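June
by the Oltlow bench

I spent most of this month looking after one machine, so that's what you're getting. If you came for the garden posts, sorry, the beans are fine.

The machine is our bin picking cell. One arm, one bin, one table, and a program that asks the arm to reach in, grab something, lift it, and put it back somewhere else in the same bin. Then do it again. We call it Siu, for reasons that go back to a label on the first shelf it lived on, and when it's happy it'll run all afternoon while I eat crackers and fix other stuff. When it isn't happy it stops with its wrist in the air and waits for me, and at the start of June it was doing that a lot.

I keep a log (a paper one, on a clipboard, with a pen on a string) and in the worst stretch I had 22 stops between breakfast and lunch. The job was set for 1,183 grasps. We got to 106. I went for a walk.

So the first thing I did was ignore the software, which I'm told is the opposite of how you're meant to do it. But the stops came with the same little complaint every time, a dropped signal from the gripper, and they came mostly when the wrist was turned a long way around. That smells like a cable to me. I've been fooled before by things that smell like cables, but you have to start somewhere!

Cable dressing is a dull subject and I have a lot of opinions about it. The run down to the gripper has to be long enough for the wrist to turn as far as the program will ever ask, and short enough that the slack doesn't swing down and catch on the rim of the bin. Those two lengths are closer together than you'd like. Ours had been tied down when the arm was parked in its rest pose, where everything looks tidy, and then the moment the last joint rolled over, the whole loop went tight as a guitar string and pulled on the connector. I could see it if I moved the arm by hand, very slowly, with my face closer to it than the sign on the wall allows (power off, obviously – I'm chatty, not reckless).

I cut every tie and started over. This time I put the arm in its worst pose first, the one with the wrist wound all the way around and the gripper down in the far corner, and laid the cables for that. Then I unwound it and looked at where the extra went. The extra goes into a loop around the last housing before the gripper. It's not the prettiest thing. I like it a lot.
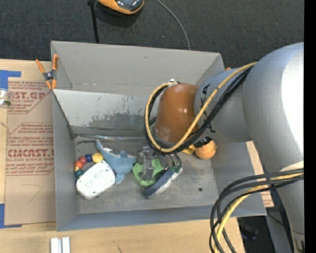

Category: Bench Notes

The yellow cable is the one I fussed over, with the black bundle following along just under it. It comes down across the wrist, around the bottom of the copper-brown housing and back up to the little white and silver connector. If you're doing this on your own cell, look at that last bit hardest. A connector wants the cable to arrive relaxed. If it arrives with a tug, even a tiny one, you'll be chasing ghosts for a month.

Next job was the bin itself. The floor of ours is gray under the smudges, and it's got some worn patches now. I used to clean it with whatever was in the spray bottle, and then I noticed that a freshly shined floor threw reflections that the vision really didn't enjoy. Now it gets a barely damp rag and then a dry one. Scuffs stay. I've stopped caring about scuffs.

More important is that the bin can't wander. The arm brushes the walls now and then, and it only takes a few millimeters of creep before the program's idea of where the wall is and the wall's idea of where the wall is are two different things. We hold ours at the rim with spring clamps, the cheap kind with orange handles, and there's blue tape on the table so I know where home is. I check the clamps before I check my coffee. You'd be amazed how much a clamp can loosen up over a long run, and a Laro mat we tried underneath was no help at all, it just crept along with the bin.

Then fingers. The clear one on our gripper is my favorite and also my problem child, since you can't see dirt on it until you catch the light right. I wipe it at the start of the day and look for little cracks near the base. For contents, I like a mean mix. The plush sea animal folds when it's pinched, the brush presents a different shape on every side, and the fat beads are happy to roll where they please. If the fingers are even slightly out of line, the soft stuff will forgive you and the beads won't. I learn more from the beads.

After all that I did the boring restart:

Arm home, then gripper open and closed 9 times with nothing in it.
Wrist to one limit, wait, wrist to the other limit, wait. Watch the loop the whole time.
Touch off on the bin corners at the slow speed.
Run a short batch and stay in the chair.

It ran the short batch clean. I gave it the full 1,183 the next morning and it got through them with a single stop, which was a bead wedged in a corner and nothing to do with cables. I'll take that.

Still on the list: the dark cables at the lower end of the arm hang lower than I want, and I'd like to pull them in before they find something to snag on. I have a bag of Trendano straps for that, the soft reusable kind, and I want to see if they hold up better than zip ties. Zip ties are fine until you need to undo one, and then you're holding side cutters an inch from a signal cable and sweating.

Somebody asked me in the comments last time how often I redo the whole dressing. Before this, never, and you can see how that went. I'm going to check it every month and write the date on the clipboard, assuming the pen is still on its string.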